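Comparar dos pinzas en simulación para doblar tela: ¿me fío de los resultados?

Publicado por Iara Cisternas el 29 dic 2021

¡Hola a todos! Llevo desde noviembre con un proyecto que me tiene enganchadísima: comparar en simulación la pinza Surden, de dedos paralelos, con la Prilham, que lleva dedos blandos, para levantar y doblar tejido. El brazo es el mismo en las dos series, con el controlador Yeh.

La tela es una malla de 2,431 nodos con textura de trama gruesa, color arena. Me encanta cómo se curva, pero el borde me trae de cabeza.
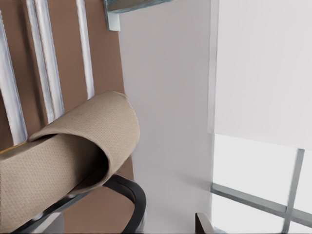
Con la Surden el agarre es muy repetible si entro despacio. Con la Prilham cierro antes y con menos fuerza, pero a veces la tela resbala al girar la muñeca. ¿Eso es cosa de la pinza o de la fricción que le puse? Uso el mismo coeficiente para las dos y empiezo a sospechar que ahí está el fallo. Ah, y la cámara virtual va en la muñeca, por si importa.

Orhun Baysal
¡Qué buen proyecto! Yo miraría primero la fricción. Un dedo blando se deforma y reparte el contacto, y si en tu modelo es un sólido rígido estás comparando dos pinzas rígidas con distinta forma. Prueba a darle a la Prilham unas almohadillas deformables, aunque sean de pocos elementos, y repite solo el giro de muñeca. Baja también el paso de tiempo a la mitad en las dos series. Si el resbalón desaparece con el paso corto, era el solver. Guarda la fuerza normal en cada paso, te va a ahorrar muchas tardes.

flemau_fan
Yo uso la Flemau y cero problemas con telas. Pero nunca la probé en simulador, así que no sé.

tramaynudo
Lo de Orhun, y además revisa el grosor de colisión. A mí me pasaba con una malla de alrededor de 1,490 nodos: la tela parecía fina pero colisionaba como si fuera cartón, y cada pinza la notaba distinto según el ángulo de entrada. Lo bajé y los pliegues quedaron mucho más naturales. ¡Cuenta qué te sale, que yo también quiero comparar dedos blandos!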